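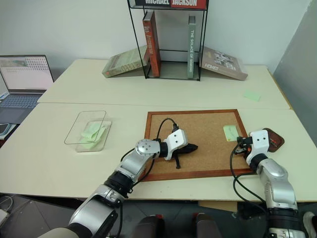
Castico – Prüfliste Zweiarm-Tischplatz vor der Bestellung des nächsten Platzes

Projekt: Jullo
Anlass: Beschaffungsplanung, Sicherheit und Folgekosten
Stand: Juli, zweite Durchsicht
Verteiler: Werkstatt, Einkauf, Arbeitssicherheit, alle, die am Tisch arbeiten

Liebe Kolleginnen und Kollegen,

bevor wir den Antrag für den weiteren Platz losschicken, bin ich den bestehenden noch einmal mit der Liste in der Hand durchgegangen und habe mir dabei, wie einige von euch schon befürchtet haben, Zeit gelassen. Bitte lest die Kommentare mit, auch wenn sie länger geworden sind als die Kästchen. Im Einkauf sieht man von einem solchen Tisch ja nur die Bestellpositionen, und ein guter Teil dessen, was uns im Alltag aufhält, hat nie eine eigene Position gehabt.

Bewertung: i. O. = in Ordnung, N = nacharbeiten, K = vor dem Kauf klären, E = entfällt.

1. Tisch und Unterbau

1.1 Tische standfest, kein Kippeln bei schneller Armbewegung
Bewertung: i. O.

1.2 Stoß zwischen den Tischen bündig, keine Stufe
Bewertung: N
Kommentar: Wir haben uns beim Aufbau für zusammengestellte Einzeltische entschieden, und ich finde das immer noch vernünftig, weil sie durch jede Tür passen. Nur wandert die Fuge mit der Zeit. Wer einmal mit dem Greifer ein flaches Teil quer darüber schieben wollte, weiß, wovon ich rede. Für den neuen Platz bitte Tischverbinder gleich mitbestellen. Das sind kleine Beträge, die später als Einzelbestellung unverhältnismäßig viel Papier erzeugen.

1.3 Tragfähigkeit der Platte schriftlich belegt
Bewertung: K
Kommentar: Beleg fehlt im Ordner. Der Tisch trägt offensichtlich, was er trägt, aber für die Gefährdungsbeurteilung brauchen wir das Datenblatt. Im Angebot von Toltetti steht der Tisch als »bauseits«, das heißt, wir müssen ihn selbst einplanen und auch selbst dafür geradestehen.

1.4 Helle, matte Tischfläche ohne Blendung
Bewertung: i. O.
Kommentar: Schön wäre, wenn der neue Tisch denselben Farbton bekäme. Ich weiß, das klingt nach Geschmack, aber beim Vergleichen der Aufnahmen spart es uns viel Abgleich.

2. Arme und Befestigung

2.1 Schrauben am Sockel mit Drehmomentschlüssel geprüft
Bewertung: i. O.

2.2 Gelenke frei von Spiel und ungewöhnlichen Geräuschen
Bewertung: i. O.
Kommentar: Beide Arme bei langsamer Fahrt durch den ganzen Bereich bewegt, die Hand am Taster. Beim linken bilde ich mir am Handgelenk ein leises Schaben ein. Zwei weitere Ohren haben nichts gehört, also bleibt es vorerst bei i. O. und ich höre in vier Wochen noch einmal hin.

2.3 Überlappung der Arbeitsbereiche festgelegt und in der Steuerung begrenzt
Bewertung: N
Kommentar: Die Begrenzung ist gesetzt, aber die Zeichnung im Ordner zeigt noch den alten Abstand. Bitte neu zeichnen, ehe jemand den neuen Platz danach aufbaut!

2.4 Ersatzteilversorgung zugesagt
Bewertung: K
Kommentar: Toltetti nennt für Gelenkmodule eine Lieferzeit von 9 Wochen. Das ist lang, wenn man gerade eines braucht, und der Grund, weshalb ich ein Ersatzmodul gern in den Erstkauf nehmen würde. Es verteuert den Antrag sichtbar, das ist mir klar. Ein stillstehender Arm kostet uns allerdings ebenfalls etwas, nur verteilt sich das so leise auf alle Stundenzettel, dass es in keiner Tabelle auftaucht.

3. Greifer

3.1 Finger fest, keine Risse, keine scharfen Kanten
Bewertung: i. O.

3.2 Gehäuse verschraubt, keine fehlenden Schrauben
Bewertung: i. O.
Kommentar: Bitte nach jedem Fingerwechsel wieder hinschauen. Die Schrauben liegen gern im falschen Kästchen, und von dort aus halten sie nichts zusammen.

3.3 Klemmkraft begrenzt und gemessen
Bewertung: i. O.

3.4 Verhalten bei weichen Materialien geprüft
Bewertung: N
Kommentar: Stoff ist und bleibt die schwierigste Sorte. Er rutscht, faltet sich, und lose Riemen oder Bändchen legen sich mit Vorliebe dorthin, wo sie sich verfangen können. Für diese Gegenstände bitte vor dem Start prüfen, dass nichts zwischen Finger und Gehäuse geraten ist. Der Probesatz weicher Fingerauflagen von Yadav hat mir gut gefallen, ich würde ihn in den Antrag aufnehmen.

3.5 Verschleißteile im Jahresbudget
Bewertung: K
Kommentar: Bisher laufen die Fingerauflagen unter »Kleinmaterial«, zusammen mit Klebeband und Batterien. Das geht bei einem Platz gut. Ab dem zweiten hätte ich gern eine eigene Zeile. Gerechnet habe ich mit 32 Paar im Jahr für beide Plätze zusammen, nach den Entnahmen aus dem Schrank.

4. Kabel und Leitungen

4.1 Leitungen an den Armen mit genügend Schlaufe für volle Drehung
Bewertung: i. O.

4.2 Keine Leitung kann über die Arbeitsfläche schleifen oder Gegenstände mitnehmen
Bewertung: N
Kommentar: Die Schlaufen an den Greifern brauchen ihre Länge, darüber haben wir ja schon ausführlich gesprochen. Trotzdem möchte ich, dass wir für den neuen Platz Halteclips und einen flexiblen Schlauch vorsehen. Kabelführung wird bei uns immer am letzten Nachmittag mit dem gemacht, was gerade in der Schublade liegt, und so sieht sie dann auch ein Jahr lang aus.

4.3 Zugentlastung an der Tischkante
Bewertung: N

4.4 Boden frei von losen Kabeln im Laufweg
Bewertung: N
Kommentar: Kabelbrücke beschaffen, bitte eine für jeden Platz. Bis dahin gehören die Leitungen an die Wandseite, und wer etwas nur kurz einsteckt, legt es bitte auch so kurz, wie er es meint.

5. Not-Halt und Schutz der Bedienenden

5.1 Not-Halt vom Bedienplatz ohne Aufstehen erreichbar
Bewertung: i. O.

5.2 Not-Halt stoppt beide Arme gemeinsam
Bewertung: i. O.
Kommentar: Geprüft mit beiden Armen in Bewegung. Diese Prüfung gehört an jeden Morgen, auch wenn am Vortag alles gut war.

5.3 Zweiter Not-Halt auf der Gegenseite
Bewertung: K
Kommentar: Am jetzigen Platz nachgerüstet, im Angebot für den neuen nicht enthalten. Ich habe nachgefragt, Toltetti führt ihn als Option. Bitte als Pflichtposition in den Antrag und keinesfalls unter »wünschenswert«, denn von dort werden die Dinge erfahrungsgemäß gestrichen.

5.4 Geschlossene, flache Schuhe, Haare und Bänder gesichert
Bewertung: i. O.

5.5 Eingreifen in den Arbeitsbereich nur bei gestoppten Armen
Bewertung: N
Kommentar: Wir wissen es alle, und wir greifen alle doch einmal hinein, wenn nur ein Zettel verrutscht ist. Ich nehme mich da nicht aus. Ein Aufkleber auf der Tischkante ist bestellt.

6. Übungsgegenstände

6.1 Keine Klingen, kein Glas, keine offenen Nadeln
Bewertung: i. O.
Kommentar: Pinnwände dürfen auf den Tisch, die zugehörigen Nadeln bleiben im Schrank.

6.2 Behälter aus Kunststoff, Deckel leichtgängig, Scharnier ohne Bruch
Bewertung: i. O.
Kommentar: Die Deckelscharniere sind das Erste, was nachgibt. Bitte vor jedem Block einmal von Hand auf und zu.

6.3 Haftnotizen, Stifte und Kleinteile in ausreichender Menge
Bewertung: N
Kommentar: Das mag in einem Investitionsantrag drollig wirken, aber wir verbrauchen davon wirklich viel. Haftnotizen kleben nach einigen Griffen nicht mehr und müssen gewechselt werden, sonst üben wir mit den Armen etwas, das es im Büro so gar nicht gibt. Ich schlage vor, die Verbrauchsgegenstände für Jullo gesammelt einmal im Quartal zu bestellen.

6.4 Gegenstände für beide Plätze baugleich
Bewertung: K
Kommentar: Bitte alles doppelt kaufen, und zwar gleichzeitig. Untersetzer derselben Sorte nachzubestellen hat mich schon einmal einen halben Tag gekostet, und sie waren am Ende doch eine Spur dicker.

7. Rechner und Bedienung

7.1 Rechner steht außerhalb der Reichweite der Arme
Bewertung: i. O.

7.2 Netzteil und Datenleitung gesichert
Bewertung: i. O.

7.3 Speicherplatz für den laufenden Block reicht
Bewertung: K
Kommentar: Derzeit räumen wir jeden Abend auf. Mit zwei Plätzen wird das eng. Im Antrag sind 8 Terabyte je Platz angesetzt, das halte ich für ordentlich gerechnet. Die Sicherung läuft getrennt über die Hausleitung und ist nicht eingerechnet.

7.4 Lizenzen für den zusätzlichen Platz
Bewertung: K
Kommentar: Toltetti rechnet je Steuerung ab, nicht je Arm. Bitte im Angebot schriftlich bestätigen lassen, die mündliche Auskunft war sehr nett, reicht dem Einkauf aber verständlicherweise nicht.

8. Umgebung

8.1 Regal, Bücher und Ablagen außerhalb des Schwenkbereichs
Bewertung: i. O.
Kommentar: Angelehnte Bücher bitte trotzdem gegen Wegrutschen sichern.

8.2 Durchgang hinter dem Bedienplatz frei
Bewertung: N
Kommentar: Messen wir nach, sobald der Stellplan für beide Plätze steht. Auf dem Papier passt es, allerdings sind auf dem Papier auch keine Stühle eingezeichnet.

8.3 Trennwand standsicher
Bewertung: i. O.

8.4 Stromkreis für den zweiten Platz
Bewertung: K
Kommentar: Die Haustechnik möchte einen eigenen Kreis legen. Das Angebot der Elektrofirma steht noch aus und muss unbedingt in dieselbe Rechnung wie die Arme, sonst stehen die Kartons da und wir können sie bewundern.

9. Abnahme und Freigabe

9.1 Abnahmeprotokoll des Lieferanten vorgesehen
Bewertung: K
Kommentar: Bitte eine Abnahme vor Ort vereinbaren, mit unseren Gegenständen und auf unserem Tisch. Die letzte Zahlungsrate sollte erst danach fällig werden.

9.2 Einweisung aller Bedienenden
Bewertung: K
Kommentar: Toltetti bietet 2 Schulungstage an. Einer davon darf gern in die Aufbauwoche fallen, den anderen hätte ich lieber später, wenn wir schon eigene Fragen gesammelt haben.

9.3 Freigabe des bestehenden Platzes für den weiteren Betrieb
Bewertung: i. O., mit den Auflagen aus 4.2, 4.3 und 4.4

Die mit N bewerteten Punkte erledigt die Werkstatt, für die mit K bewerteten sammelt der Einkauf die schriftlichen Auskünfte. Ergänzungen bitte direkt in den Ausdruck am Tisch schreiben, gern mit Kugelschreiber und leserlich, ich übertrage sie dann. Und vielen Dank an alle, die mir beim Prüfen die Taschenlampe gehalten haben!

Unterschrift Werkstatt: ____________________
Unterschrift Arbeitssicherheit: ____________________
Unterschrift Einkauf: ____________________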